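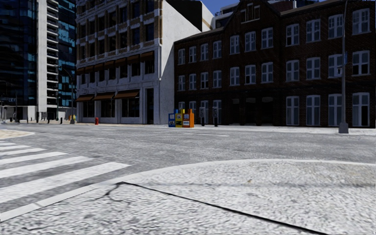

Un coin de trottoir, un passage piéton, une chaussée : nos outils de travail.

Qui sommes-nous

Luvemora est une école de marche urbaine. Oui, une école, et oui, de marche. Nous savons que vous savez déjà marcher. Vos parents en ont sans doute gardé une vidéo. Ce que nous enseignons, c'est le reste : lire une ville à pied, préparer un itinéraire, traverser un quartier de bureaux sans y perdre le moral, et conduire un groupe de 19 personnes d'un marché couvert à un cimetière sans en semer la moitié devant une boulangerie.

L'école a été fondée par Jui-lin Tsang, ancienne dessinatrice en bureau d'études, qui a passé une bonne partie de sa carrière à tracer des cheminements que les gens contournaient par la pelouse. Elle en a conçu un grand respect pour la pelouse. Les premières promenades se faisaient entre collègues, à l'heure du déjeuner, puis les collègues ont amené des cousins, les cousins ont posé des questions d'assurance, et il a fallu déposer des statuts.

Le nom ne veut rien dire. Nous avons essayé plusieurs étymologies sur les visiteurs, la version portugaise est celle qui prend le mieux.

Ce que nous proposons

Le cycle court, que nous appelons Marnska, s'étale sur 2 week-ends. On y apprend à regarder par terre, puis en l'air, puis les deux, exercice plus délicat qu'il n'y paraît à proximité d'un arrêt de bus. Au programme : plaques d'égout, numéros de rue, cadrans, enseignes peintes, seuils usés, noms d'architectes gravés à hauteur de genou. Aucun prérequis, sinon des chaussures que vous avez déjà portées.

Le cycle long, Nekelen, compte 70 heures et s'adresse à ceux qui veulent guider à leur tour. On y travaille la voix (sans micro, nous y tenons, les voisins aussi), la recherche en archives municipales et l'art de répondre « je ne sais pas » à un monsieur qui, lui, sait. L'évaluation finale consiste à mener une promenade d'un kilomètre qui soit intéressante du début à la fin. Les candidats choisissent souvent le centre ancien. Le jury, lui, préfère la sortie du périphérique et tire au sort.

Nous intervenons également dans les écoles, les entreprises et les offices de tourisme. Pour les entreprises, merci de ne plus nous demander de « team building ». Nous faisons marcher vos équipes, elles se parlent ou elles ne se parlent pas.

Notre bibliothèque

Les locaux de la rue Ledesma abritent un fonds de plans, de guides et d'annuaires commerciaux, tous périmés, tous consultables. Un guide périmé est le seul qui vous apprenne quelque chose sur une ville, disait déjà notre première brochure, elle-même introuvable aujourd'hui. Si vous en possédez un exemplaire, nous sommes preneurs. Le fonds s'est bâti par dons et nous continuons d'accepter les cartons, à condition qu'ils tiennent dans l'escalier – un piano mécanique nous a été proposé, nous avons décliné.

Comment nous travaillons

Les groupes sont limités à 19 participants, guide compris. Nous marchons par tous les temps, sauf alerte de la préfecture. Nous nous arrêtons aux feux, y compris quand la rue est vide, ce qui nous vaut régulièrement d'être pris pour une délégation étrangère.

L'école vit des inscriptions, à 100 %. Pas de mécène, pas de partenaire officiel, pas de sac en toile. Les tarifs réduits existent et ne demandent aucun justificatif : vous dites que vous y avez droit, nous vous croyons.

En ce moment

Depuis le confinement, les sorties sont suspendues et les inscrits ont été remboursés ou reportés, selon leur souhait. Le cours de lecture de plans se poursuit à distance. Jui-lin Tsang le donne depuis sa cuisine, avec une carte d'état-major punaisée sur le placard à vaisselle. Les devoirs portent sur le trajet entre votre lit et votre fenêtre, échelle libre, légende obligatoire.

Pour nous joindre, écrivez de préférence. Le téléphone sonne rue Ledesma, dans une pièce où il n'y a plus que les annuaires.

Page mise à jour en avril 2020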